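Plush Groceries: A Short Gallery from the Play Food Table

Jarosław Zalewska keeps telling me that soft play food is the best thing to happen to pretend kitchens in years. I have my doubts. The Udum list he sent over runs to 95 pieces, and as far as I can tell most of them are there to make the number bigger. I asked for a plain table, a plate, a bowl and a handful of food, and that's what went into this page.

My complaint about play food has always been scale. A strawberry should not compete with a bottle, and a set that costs almost 67 dollars should get that right before it worries about cute labels.

On the plate
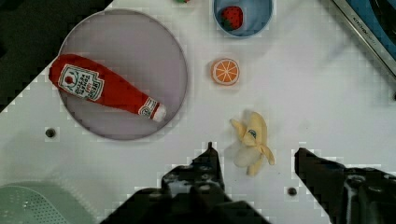
Plush ketchup on a gray plate, strawberry in the blue bowl.

I'll give the ketchup this much: it reads as ketchup right away. Red body, white cap, a label with a little tomato-style emblem, and a second label at the neck. Whether a four-year-old needs a neck label is another matter. It also takes up most of the width of the plate, so anyone hoping to serve a meal on there will have to move the condiment first. Hubert Malinowski thinks that's charming. He doesn't have to find room for it in the toy bin.

The strawberry I like better than I expected to. The seed dots are light and small, and the leafy top is a decent dark green.

Fruit, with a banana

The next one has a second strawberry out on the white tabletop, next to the bowl. The orange slice has pale segment lines and a lighter rind, and I'd call it the most convincing piece of the lot. The banana is big and yellow, with a blue and white oval sticker like the ones at the supermarket. I peel those off real bananas and I'm not sold on paying for one on a toy. 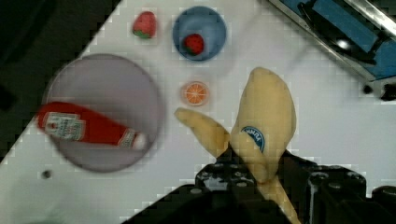 What I'd keep

The orange slice, both strawberries and the blue bowl. I'd pass on the ketchup unless the kids already have a burger to go with it. Imtiaz Kodikara has promised me the vegetables in November, and I've told him I'm not expecting much from the eggplant.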